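How a Robot Learns in a Pretend Room

At the Stodamska robot club, the children do not start with a real robot. They start with one that lives only inside a computer. This is called a simulation. It is a little like a video game, but the rules inside are made to be close to the rules of our world. If the robot hits a wall too hard, no wall is broken and no finger gets hurt.

In August the club began a project with the name Saltia. The robot has a gripper, and a gripper is a kind of hand. It has two fingers which can open and close. The club wants to teach it to move near things in a room without bumping into them.
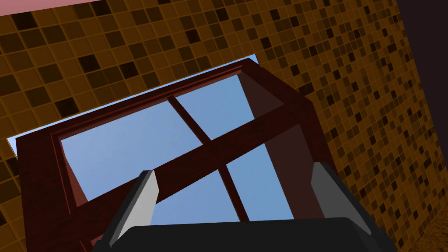 Simulation picture: Saltia project, Stodamska robot club

The small camera view looks up past the gripper to a window with dark red wood and blue sky in it. The sky is not real, of course. A computer painted it, and it painted every tile on the wall too.

Why does the robot look from so low and so crooked? A camera that is joined to a robot arm turns when the arm turns. For us it feels strange, as if we put our head on the shoulder. The robot has no such feeling. It gets only numbers, and the program must find out from the numbers which way is up.

The children write short programs for the arm. One program can say: go up a little, stop, open the fingers. Then they press the start button and watch. In one school year they did 167 practice runs, and almost 60 of them ended with a bump. Each bump was written in a notebook, together with the line of the program that made it. 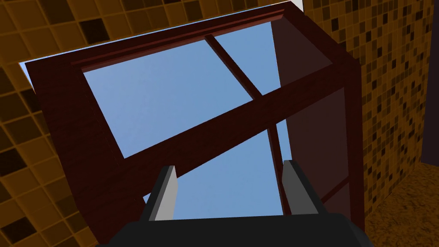 Tahira Farooqui wrote to us that her favorite part is reading the old bumps in the notebook, and she asked if a robot that is good in the simulation will also be good in a real room. Not always! Real motors can shake, and real light can change. So the club will first try its programs slowly on a real arm, with a grown-up next to the stop button.

You can try a small part of this at home. Ask a friend to close their eyes and guide their hand to a cup, using only the words up, down, left, right, open and close.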